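Rewiring the Practice Rack: My End-of-Term Project Report
Hala Belkadi
Intro to Networking, project adviser: Yvonne Treloar

Why I picked this

I picked the practice rack because I was tired of it! Every time our group sat down to do an exercise, we spent the first part of the session following cables with our fingers and arguing over which one went where. The old port chart had been written by three different classes in three different pens, and one whole column was just question marks. So when Ms. Treloar asked for project ideas, I said I wanted to unplug everything, sort it out and plug it back in so that a new student could understand it from the chart alone. She said fine, as long as the network was back up before the June demos.

What I had to work with

The rack is one of those black open ones with square holes all the way down the rails, and the switch sits at the top. The switch is blue, it's a NETGEAR, and the ports are in two banks. I like that the numbers are printed right on the front (white on blue, pretty easy to read if you bring your face close enough). The patch cables came out of the bin in the supply closet, plus a new batch we ordered through Kabbaj. My budget was 29 dollars, and I spent all of it on cables and a roll of label tape.

Planning the ports

I did the plan on paper first. Our lab has four pretend offices that we use for exercises, called Zilwood, Kametti, Kabbaj East and Clonora, and I wanted each one to have its own run of ports with no skipping around. On the old chart Zilwood was split across both banks, and Clonora had a port that went to a wall jack behind a bookcase. I drew the new chart four times. The fourth one is in the binder, and please use that one, because the third looks almost the same and has Kametti in the wrong place.

For the cable numbers I used the 2000s for anything going to a desk and the 3000s for anything going to a wall jack. The only exception is 313, which is the room number next door and was already labeled that way at the other end, so I left it alone.

Plugging in

I figured this would be the quick part, and it took the longest. The plug has a clip, and the clip has to face the right way, and when the ports are stacked in two rows it's really easy to get turned around and try to jam it in upside down (I did this a lot). I ended up going slowly, one cable at a time, holding the plug by its sides, lining it up square with the opening and pushing straight in until I felt the click. If I pulled at an angle on the cable while I pushed, it would go part of the way and stop.
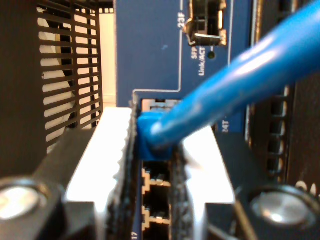

Keeping the work table usable

We have a light wood table right in front of the rack, and it turned into a dumping ground almost immediately. Mailers, scraps of paper, label backing, you name it. I lost the good scissors under a mailer for most of an afternoon. Ms. Treloar's rule is that packaging gets flattened and goes out with the recycling at the end of each session, and I'll admit I wasn't great about that until the last couple of weeks.
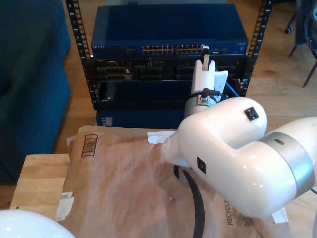 The table in front of the rack, with a big padded mailer still on it.

What I would do differently

Label both ends before plugging anything in! I labeled the switch end first and told myself I'd get to the other end later, and then I had to trace half the Clonora cables all over again. I'd also buy shorter cables for the desk runs, since the long ones bunch up and I still haven't found a nice way to tie them back.

The chart is in the front pocket of the binder and the leftover label tape is in the supply closet, second shelf. Two of the wall jacks haven't been tested yet, and I marked those in pencil.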